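Home Browse Topics Ask Unanswered Members Log in

Wastov Community Help > Robot learning > Evaluation methods

Held-out success drops when the counter is rearranged - method or data?

Posted by Mali Penry, Dec 6, 2019

I'm trying to reproduce the placement result from the Bakinora write-up. The policy is trained on 4000 teleoperated demonstrations of one arm moving small items between a plate, a tray and a cutting board. On the training layout I get close to what they report. When I shift the background objects and leave the task objects where they were, success falls to 9 trials out of 43. Same arm, same lighting, same checkpoint.

The write-up says the method is "robust to clutter" but doesn't define clutter. Has anyone got the layout test to work, and did you change the training or only the evaluation?

Tags: imitation learning, clutter, overhead view, reproducibility

Meirion Rowlands

Check your camera calibration first. We had the same thing and it was a loose mount.

Nerys Bevan

Calibration wouldn't explain a drop that only shows up with moved background objects, provided the training layout was rerun on the same day. Mali, if you haven't rerun it, do that before anything else.

I went through this in October. As I read it, the write-up fixes the background within each recording session and changes it between sessions. If you recorded all your demonstrations in one or two sessions, the policy can use the background as a position reference, and your 4000 episodes are worth far fewer than they look. The colour of the nearest large object was enough to pull our grasps off target.

What we did:

Split the recording into 7 layouts, with an equal share of episodes in each.
Held one complete layout out. Holding out random episodes tells you very little, as every layout still appears in training.
Kept the robot base and the overhead view fixed throughout.
Logged failures by stage (reach, grasp, transport, release) instead of one success figure.

The gap between seen and unseen layouts narrowed a lot, and what remained was nearly all at the grasp stage. Total episode count was unchanged.

One of our layouts, to give an idea of the density: 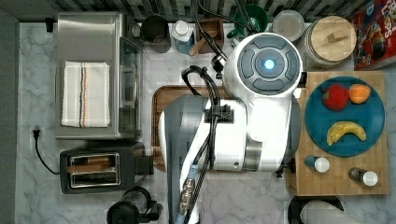 Kitchen counter layout, overhead view. Fruit plate and two shakers on the cutting board at right, tray under the arm.

The arm hides most of the tray in that pose. If your policy sees only the overhead view, score tray placements separately from board placements - averaging them buried the problem for us.

Danuta Cieślak

Agree with holding out a whole layout. I would also report the number of sessions beside the number of episodes. We tried random crops on the single-session data before re-recording and it helped slightly, but it did not replace the extra layouts.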